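Print this story | E-mail this story

Norkville library's block table back out after long winter away

By Monique Perrin
April 1, 2025

NORKVILLE - The block table is back. Parents have been asking since November, when a burst pipe over the children's room sent the toys, the rugs and most of the picture books into storage at the Zalbridge branch.

The room reopened this morning with new carpet, new paint and the old wooden blocks. Roughly 200 of them made it home. A few more are still in a box somewhere between the two buildings, according to children's librarian Retno Wattimena, who spent most of last week on her knees sorting.

"People kept stopping me at the grocery store," Wattimena said. "Not about the books. The blocks."

The set was given to the library by the family of a retired shop teacher and has been added to over the years. Plain wood mostly, with painted pieces mixed in. Arches, wedges, bricks, long ones and short ones. No instructions, no batteries, nothing to plug in.

Repairs to the room ran over the first estimate. The Friends of the Library put in $700 toward shelving and trays, raised at the bake sale and from the jar at the front desk. The town covered the rest under its building insurance.

Cleaning the blocks was a job by itself. Each one was wiped, left on towels and checked for splinters. The ones with rough edges got sanded by hand by Aníbal Arruda, who runs the frame shop on Sukedance Street and has two grandchildren who use the room. He did them in the evenings over a couple weeks. Would not take any money for it.

"Sandpaper is cheap," Arruda said. He said the painted pieces were the hard part as you don't want to take the color off with the splinter. A couple will have to be repainted, he thinks maybe over the summer.

New this time are trays for small pieces. Wattimena wants the arches and other odd shapes kept together so that they don't wind up under the radiator, where a good number were found durring the cleanup. She said kids can dump out whatever they want so long as it gets put back by closing.

Bronisława Mazurek brought her grandson, 4, a little after the doors opened. They had been driving over to Zalbridge all winter for story hour. Nice people there, she said, but the parking is bad and the train set is always taken.

"He went right past me," Mazurek said. "Coat still on."

Her grandson was building a garage. Later it was a bridge. He declined to comment further.

The block table is open any time the children's room is. Build Hour, for ages 3 to 7, starts up again next week at 10 a.m. and no sign up is needed. Older kids are welcome if they are willing to share the long pieces. Adults have to stay in the room.
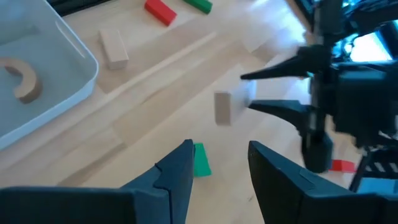 Natural wood, red and green blocks on the table, with an arch in the white tray at left.

Library director Qistina Entili said the rest of the children's collection should be shelved by the end of the month. The count so far is 344 picture books thrown out for water damage. Some have been replaced already, others are out of print and may not be. She is asking families to check at home for overdue titles. Fines on childrens books have been waived since the pipe broke and will stay waived for now.

Donations of used picture books in good shape can be left at the front desk. No magazines please, and no encyclopedias. Wooden blocks are also welcome, painted or not, but Entili asked that they be clean and big enough that a toddler can't swallow them.

Still missing: the puppet theater curtain, one beanbag chair, and the step stool with the duck on it. Anyone who has seen the stool should call the desk. It was last seen going into the Zalbridge van.

The reading nook by the back window stays roped off until the window seat is finished. Wattimena said the carpenter is waiting on hinges.

Print this story | E-mail this story

Recent stories
Majimbun Road bridge down to one lane through end of month
Zalbridge seed swap draws 300
School board puts off vote on later start time
Lost dog found at Norkville car wash
Town pool seeking lifeguards, will train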